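SLAM loses tracking over blank surfaces, handheld gripper rig
Forum: Perception and State Estimation
Started by psaha_n, 28 January 2025

Fisheye on the gripper, IMU hard-mounted behind it, 60 Hz video. Tracking drops whenever the view is mostly pale surface. The remaining texture is out towards the rim: shelf, cables, a screen.

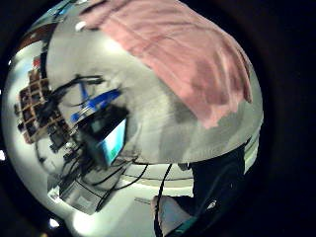

Jurgita Avotiņš
Check the time offset between camera and IMU before you touch the feature detector. People blame blank walls for what is a badly timed gyro. What does your calibration report say?

psaha_n
Offset was estimated once, on the bench, and then fixed in the config. Reprojection error looked fine. I have 39 recordings and 7 of them lose tracking for long enough that relocalisation puts the gripper pose somewhere silly. The rest are usable.

vorkmont_dev
Which camera model? If you are on plain radial distortion the outer ring of a lens like that is badly fitted, and the outer ring is where your corners are. Middle of the view has a soft gradient and a smudge on it, neither of which will give you a stable corner. Switch to a proper fisheye model and recalibrate with the board pushed right out to the edges.

Piret L.
Agree on the model, but check the mask as well. The Rudmont config ships with a circular mask that is tighter than it needs to be. We widened ours and got features back.

Jurgita Avotiņš
Widening the mask without fixing the model makes it worse. You feed the solver badly projected points and it trusts them.

Piret L.
I said as well. Do the model first, then the mask.

psaha_n
Model was radial, 2 coefficients. Will redo it. The cloth is another worry. It gives decent corners along the folds, but I don't want the map anchored to something soft that may get moved between mapping and recording.

fsimoes
Make the mapping pass separate from the demonstrations. Slow sweep of the whole room, build the map, lock it, then localise each recording against it. Points on anything that has moved get thrown out as outliers provided there is enough fixed structure. Shelving is good for this. Screens are not, mask them if the content changes.

vorkmont_dev
Or stop relying on vision for the short gaps. Let the IMU carry the pose and reject the recording if the gap goes over a limit you set.

Jurgita Avotiņš
With a consumer IMU that limit is very short. Position drift grows with the square of time for a constant accelerometer bias. I would not train a policy on it.

vorkmont_dev
Depends on the task tolerance. For coarse reaching it is acceptable.

psaha_n
Recalibrated with the fisheye model, board out to the rim. Same mask, separate mapping pass. Reran the failed recordings: 2 still drop out, the others hold. Time offset had also shifted from the bench value, so Jurgita was partly right. Will try the wider mask in February.

Jurgita Avotiņš
Post the new offset and the old one, please. And turn on online estimation for it.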